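Spare bedding wanted as Trulleneck rooms get made up

I went along to the old Stevens building in Trulleneck this morning thinking I'd be there ten minutes, and I came away two hours later with a list of things to look for in my own airing cupboard. The upstairs rooms are being made ready for the students who arrive in August, and it's beds, beds, beds up there at the moment!

Mirta Godoy is running the whole thing (she used to look after the guest rooms at the Jomow hostel, so she knows her way round a duvet). There are 90 beds to do in all, and each one needs a sheet, a duvet or blanket, a pillow and a spare cloth or cover. So far the appeal has brought in 838 pieces of bedding, which sounded like masses to me until she told me how much of it was single pillowcases.

"People give us what they've got two of," she said. "I'd love a few more big sheets. Blue, green, I don't mind, so long as they fit."

Colours are a bit of a sore point, I gathered. The first plan was for everything to be white, and that lasted until the bags started arriving from Prirnitz, where the collection was done street by street. Now it's whatever goes nicely together, and I must say I prefer it. Plain cream and a bit of blue looks much friendlier than a hospital ward.

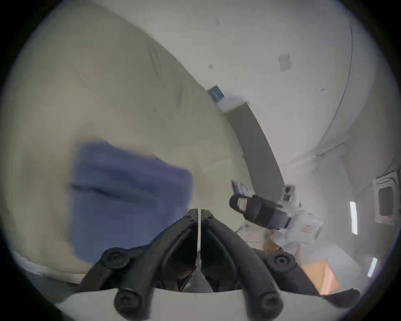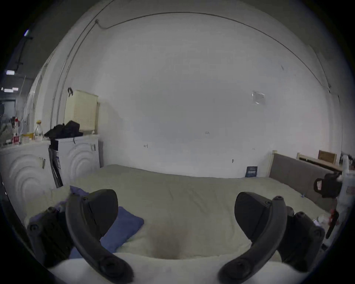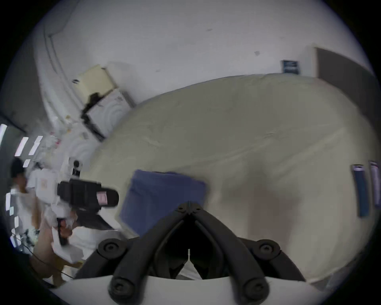
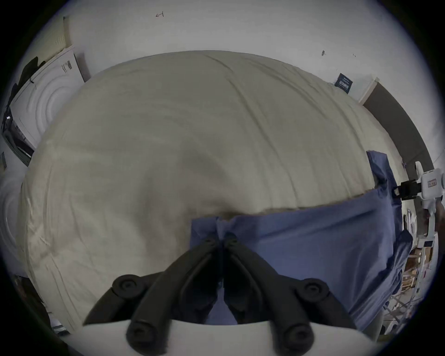 Bedding and soft furnishings upstairs at Trulleneck.

I had a go at folding while I was there and was quietly corrected. Mirta likes a cloth folded in half and then in half again, laid flat on the bed with the crease facing the door, and she likes the duvet put on before anybody fusses with the pillows. I've been doing it the other way round for years, so I'm going to try hers at home and see if it's any quicker.

Money has come in as well as linen. The coffee morning made £944, and nearly 200 of that has already gone on mattress covers, with the rest put by for pillows. Curtains will have to wait, though she's hopeful about a shop in Jomow that is changing its window display.

If you've a double sheet or a decent duvet going spare, washed please, you can leave it at the side door of the Stevens building between nine and noon. Pop a note on it with the size, as that saves a lot of unfolding. No more single pillowcases for now, thank you, and no cushions with feathers in. Mine go over tomorrow, if I can get them down from the top shelf.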